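4. Where dishes wait

4.1 The counter and the sink as two kinds of place

Most writing on domestic dishwashing begins when the water starts to run. By then the interesting decisions have been made. Somebody has carried a plate to within arm's reach of the faucet and, in a great many kitchens, stopped there. We call the result staging, a grand word for leaving things next to the sink, and in this section we ask what people mean by it.

Our diary keepers wrote down 242 episodes in which used tableware came to rest in or beside a sink without being washed. In 115 of them everything went straight into the basin. The rest involved the counter at some point, and these are the episodes that gave us trouble. Respondents were confident that the counter and the basin were different places with different rules. They were much less confident about what the rules were. One household in the Portela group kept a written policy on the refrigerator door and broke it twice before October was out.

Three terms will be used from here on. A dish is parked if it sits on the counter within reach of the sink. It is committed if it is inside the basin. It is nested if it sits in or on another dish, wherever that other dish may be. The terms can be combined, and a nested parked set is the commonest arrangement to appear on a counter at the end of a light meal: bowl on plate, utensil in bowl, owner elsewhere. Figure 3 shows a nested parked set of this kind at the left, an orange square bowl on an orange round plate with a fork lying in the bowl, while a light green plate and a white plate are already committed.
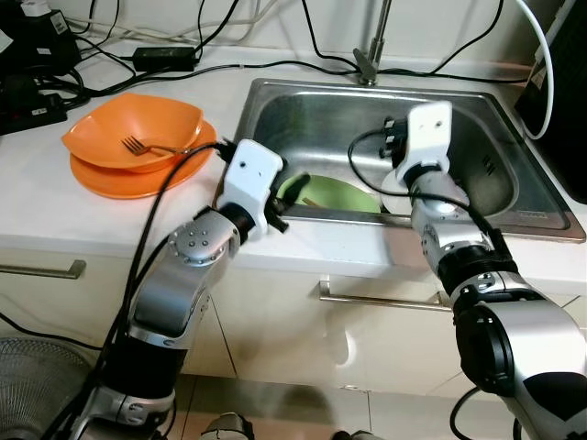 Figure 3. Parked and committed tableware at a single-basin sink. The parked set is nested; the green plate in the basin has a utensil handle resting across it.

The nested set has an obvious appeal. It travels in one hand, it takes up the floor area of its largest member, and it looks like the work of a person who intends to come back. Several respondents described it as "tidy," and one, pressed on the point, amended this to "tidy for dirty." It also hides a cost. The underside of the bowl meets the upper face of the plate, and whatever was on the plate is now on both. Asif Durrani, who coded the diaries and has strong feelings about gravy, proposed a separate category for sets in which the lower dish had been clean before stacking. We declined on grounds of sample size. There were 8 such cases, and he has the list if anyone wants it.

4.2 Breaking up the set

A nested parked set seldom enters the basin whole. Of the households that described the step at all, most reported lifting the upper piece first and leaving the lower one where it was, sometimes for a good deal longer than planned. The utensil is the awkward member of the party. It may ride into the basin inside the bowl, slide out on the way, or be taken separately by people who have been startled by a fork before. We did not record forks separately from spoons, an economy we now regret.

Once the upper piece is gone, the remaining plate changes character. While it carried a bowl it was part of a set and plainly on its way somewhere. Alone and flat on the counter it is ambiguous, and to a person walking in from another room it may pass for a clean plate, put out for toast. Respondents in shared apartments brought this up without being asked. Shuk-fan Hsieh's interviews contain a long exchange between two roommates over whether a glossy plate is a clean plate. It ends with a door closing.

We therefore distinguish the full parked set from what we call the remnant. In Figure 4 the orange plate is a remnant. An orange bowl is committed and tilted on its side near the middle of the basin, with the light green plate lower down to the left of it and the white plate upright on the right.

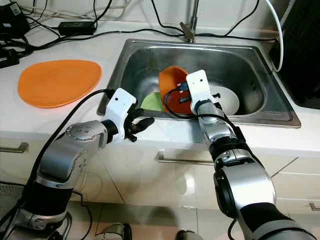
Figure 4. A remnant: one plate parked flat on the counter, with a bowl and two plates committed.

Posture inside the basin deserves more attention than it has had. A plate laid flat on the bottom covers the drain in a small sink and supports whatever lands on it next, which in practice is everything. A plate stood on edge against a wall leaves the drain open and can be gripped by the rim, but it needs something to lean on, and it tends to be knocked flat by the next arrival. Bowls do as they please. A tilted bowl holds a little water if the faucet is run, and respondents were divided over whether this counted as soaking. Those who had left the bowl there said that it did.

The diaries suggest that upright plates are mostly the work of whoever expects to wash them. People who expect another member of the household to do it lay things flat, or, to use the verb that appears most often in their entries, "put" them. We offer this with some caution. The Trilent households own deeper basins than the Portela ones, and a deep basin makes it easier to stand a dinner plate up without thinking about it.

4.3 How long is a remnant a remnant?

Start and end times were entered for too few of the remnants to support a table. The longest interval we trust is 265 minutes, for a side plate that outlasted a film, a phone call and a second, unrelated meal served on other plates. Its owner described the delay in the diary as "letting it settle." The shortest intervals were too brief for anyone to bother writing down, and our figures for parking time are biased upward for that reason. Section 5 takes up the matter of the sponge.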